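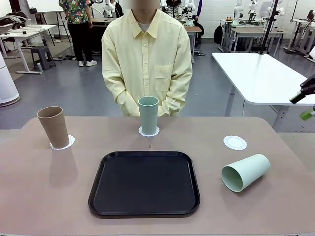 Tea room check, Pistville Hall, Wednesday
Checked by: Chia-jung Fang
Start 10.34, before doors

1. Table steady, no rocking. OK
2. Table edge, run hand along for chips. OK, front edge is rounded, fine for little ones
3. Table top wiped. Dark speck near the tray, go over again
4. Tray clean and empty, rim not cracked. OK
5. Tray away from the edge. OK for now. Pruvevholm lot like it nearer the front, pls dont
6. Cups upright, one per doily. NO. Tan one fine, green one at the back fine, other green one on its side next to a bare doily. Stand up, check rim for splits before it goes out
7. Doilies flat, nothing curling under a cup. See comments
8. Floor by the table, leads and tools. NOT OK, see below 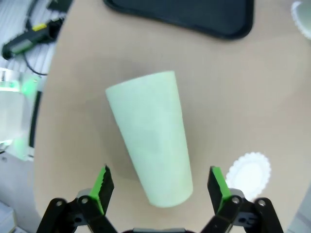 Item 6, green cup on its side. Item 8, black cable and tool, top left.

Comments
Cable to be moved or taped before doors. Trip risk on the left, people cut through there with hot drinks. Tool off the floor as well, Ekpo has the key to the cupbord.
Cups are plastic and light, easily knocked. No filling past two thirds. Hot water stays on the Hultard trolley, not on this table.
Doilies slide if the top is damp, so dry it properly after wiping. 2 spare packs in the drawer.

Result: 2 fails (6, 8). Recheck both before opening and initial here: ____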